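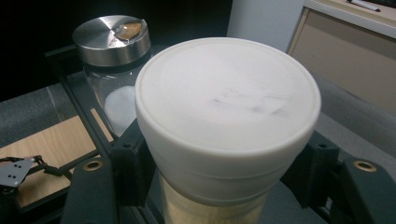

She runs the dry goods side of Hetedier, a small refill store in Grundmont, and she has opinions about lids. Strong ones. Ask her about flour and you'll get a minute or two on flour, and then you'll be back on lids.

"People buy the jar for the jar," she says. "I get it, I do the same thing! But you touch the lid every single day. Buy the lid you want to live with."

We met at three in the afternoon, when the lunch rush had gone and the grain bins needed topping up, which she did while we talked. The store carries oats, beans, rice, six kinds of lentil and a wall of spices, and almost everyone who walks in brings something from home to put it in. She has seen coffee cans, pickle jars, a baby bottle, and once a clean boot.

Her own kitchen is mostly plastic, and she isn't shy about it. White lids, see-through bodies, a few of them older than the store. "I like to look across the room and see where the powder stops. With a clear body I know on the way out the door if I need more. A solid canister is a surprise, and it's always the bad kind."

Powders are her favorite subject after lids. Milk powder, chickpea flour, custard powder, mustard — anything pale that looks like everything else pale. She once thickened a gravy with powdered sugar and served it to her in-laws at their place in Nornach. They ate it. Since then she labels the body of the container and leaves the lid alone.

"Lids travel. You wash 2 of them together and they swap. So the label goes on the part that holds the food."

She's also a big believer in the small container. Her rule is to keep the large supply somewhere dark and cool and put a little one out where you cook, filled maybe once a week. It's the little one that gets opened over a steaming pot, and if it clumps you've lost a few spoonfuls.
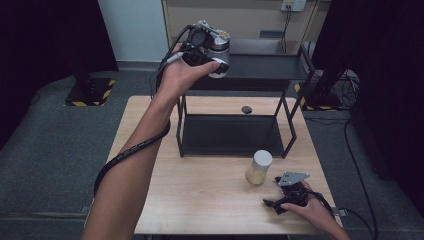 A small white-capped container on the table, with the two-tier rack behind it.

Racks came up next, and she lit up. She loves a two-level rack with thin legs because you can see what's under it. Deep shelves are where cumin goes to be forgotten. "Short things underneath, things you grab on top. And leave some space! A rack that's full on the first day is a rack you'll hate by February."

Glass gets a fair hearing too. She keeps sugar and salt in it, well apart, and she has made her peace with metal lids that show every fingerprint. What she won't forgive is old tape. Warm water, a little cooking oil, ten minutes, and it rubs right off with a thumb.

The store's newest idea is a loan shelf, named Ivanyshyn after the street it first stood on. Customers leave clean containers they don't need and take ones they do. It opened with 200 pieces and has passed 3,000 loans.

"Some of them come back with a different lid," she says, screwing the cap down on a tub of oats. "I always notice."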